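How to clean tarnished costume jewelry (and which tricks to skip)

Search for a way to clean cheap jewelry and you'll be told to use ketchup, toothpaste, cola, baking soda, or a pink foam that costs more than the earrings. I have tried most of it on pieces I didn't mind losing, and I lost quite a few of them. What follows is the dull method that survived.

First, work out what you have. Costume jewelry is mostly a thin colored layer over a cheaper metal, with stones held in by glue. Anything that scrubs will take off the layer, and anything that soaks will get at the glue. Keep both facts in mind and you can judge nearly every tip on the internet without my help.

What you need

A small bowl
Dish soap, the plain kind
A soft baby toothbrush
Cotton swabs
Two old T-shirts, cut up

Steps

1. Wipe each piece with a dry cloth. A lot of "tarnish" is hand lotion and dust, and it comes off right here.

2. Mix a few drops of soap into a bowl of lukewarm water. Not hot. Hot water softens glue.

3. Dip the cloth, wring it out, and wipe again. For chains and settings, use the toothbrush, barely damp, with no pressure.

4. Go over it with a second cloth and clean water. Soap left behind dries into a gray film, and people then blame the metal.

5. Pat dry, then lay everything flat on a T-shirt for three hours. Turn strung beads once. The thread holds water long after the beads feel dry, and it rots.

About those miracle tricks

Toothpaste is an abrasive. It does make brass shine, and it also scratched a plated cuff of mine down to the base metal in one go. Ketchup works a little on bare copper, and so does lemon juice, which doesn't smell of fries. Foil and baking soda can brighten solid silver. On plated junk I saw no change, except for one clasp that turned black.

I also bought a bottle of Pestirum, the dip my neighbor In-ho Ryu swears by. After two rounds I couldn't tell the dipped earring from the one I had wiped with soap. He says he can. I'm not convinced.

What won't come back

Green spots that feel rough are corrosion. You can pick at them with a swab and a drop of vinegar, but the finish underneath is gone. Peeling fake pearls can't be fixed either. Wear them as they are or let them go.

Keep pieces dry, put them on after perfume, and don't store them in the bathroom.

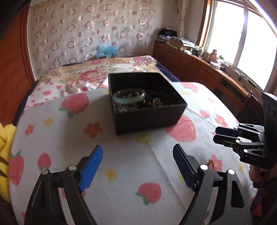 Man-sik Wang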